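# About Firkum

Tables, benches and worktops - made, mended, re-topped.
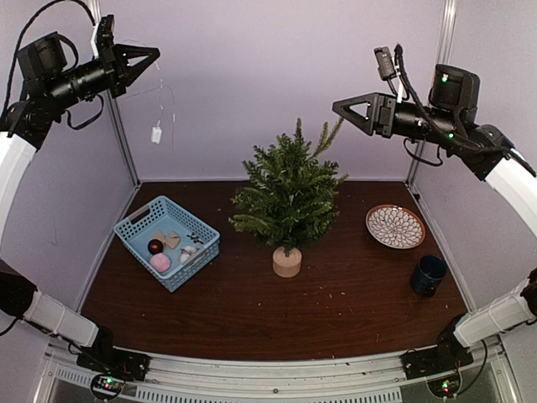 *Dark reddish-brown wood-grain top, lavender wall behind.*

We're a small workshop and we do flat surfaces. Kitchen tables, craft benches, desks, the board you roll pastry on. If it's flat and you put things on it we can probably help.

Started out in a rented unit behind the Imer road depot with one saw and a lot of borrowed clamps. Unit 17 now, same yard, better roof. Firkum was the name on the old door and we never got round to changing it.

## What we do

- New tops cut to size, square or rounded corners
- Re-topping old tables - bring the legs, we'll sort the rest
- Edging, sanding, oiling, filling
- Small repairs while you wait (ring first please)
- Collection and delivery, local only

Most people come in for a new top. Dark ones are popular, they look warm and suit nearly any wall colour, though crumbs and pale specks do show up on them. Wipe down with a damp cloth, dry it after, no scouring pads. If you've got small children or you bake a lot, ask to see the mid browns aswell. We keep offcuts by the door, take a few home and try them in your own light before you decide.

## How it works

Send us the length, width and thickness. Millimetres if you can. A rough sketch is fine, back of an envelope is fine. We send a price, you say yes, we cut. Normal wait is 2 weeks, longer from November when everybody wants the big table done for Christmas.

Odd shapes take longer. Bay windows, sloping walls, that corner in the box room - make a paper template and post it or drop it in.

## Other bits

Peltonen is our range of ready-made desk tops, three sizes, usually in stock. Gralent is the heavier one, for workbenches and for anyone who hits things with hammers. Both come unfinished or oiled. Legs are seperate.

Job sheets are numbered, we're up to 2907. If we made yours the number is on a sticker underneath, quote it when you ring and we can match the colour and edge.

Yard gate is open mornings. Ring the bell twice, the saw is loud.

Page last updated August 6, 2026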